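Marble arrives on the Nernetden workbench, in a manner of speaking

Visitors to the Unetti workshop at Nernetden will notice that the main bench has gone up in the world. A long strip of green marbled covering now runs across the ribbed aluminium top, swirled in yellow-green and cream, and it has already started more conversations than anything that has ever been done on it.

The strip came from Mercado, the surplus shop by the bus station, where it had been waiting since July for somebody with a corridor to ruin. Priit Šimkus, who looks after the benches, went in for a box of screws and came out with the roll under his arm and no screws. He paid 8 euros for it. The screws are now expected by the end of the week.

Opinion in the building is divided. One half holds that the pattern looks like a weather map of somewhere unpleasant. The other half says it reminds them of a hotel bathroom, and means it kindly. Šimkus says he wanted a surface that small things would show up on, and that he would have taken plain grey if Mercado had stocked any.
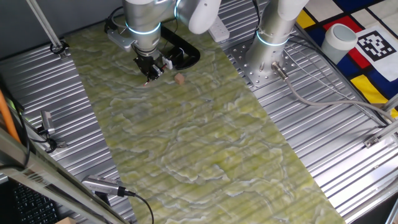
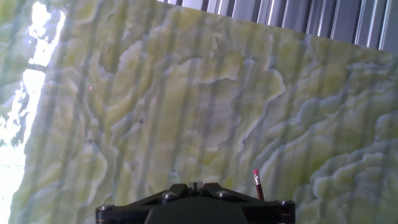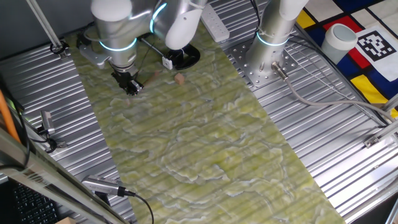 The green strip on the bench at Nernetden. The small wooden cube is in the first and third pictures; the second is a closer view of the pattern.

Laying it was meant to take an hour. It took an afternoon, most of it spent on the question of whether the strip should run square to the bench or on the slant. Slant won by 3 votes to 2, with one of the losing side asking for his objection to be written down. It has been, on the back of the Mercado receipt.

The Mondrian-style mat in the corner, all red, yellow and blue blocks, stays where it is. There had been a move to retire it on the grounds that two loud patterns on one bench was one too many, but it is where the white cup stands, and the cup has its supporters. The two now share the bench on terms best described as polite.

Wimine, the joinery firm on the floor below, has asked whether there is any of the green left over. There is, and Šimkus would be glad to see it go. The offcut is about 130 centimetres long and is at present rolled up behind the door, where it falls on whoever comes in first. Wimine has offered a shelf in exchange. Talks continue.

The workshop is open to callers on Tue 19 August, from after lunch until the biscuits are finished. Comments on the green may be left in the book by the door. Comments on the slant have been closed.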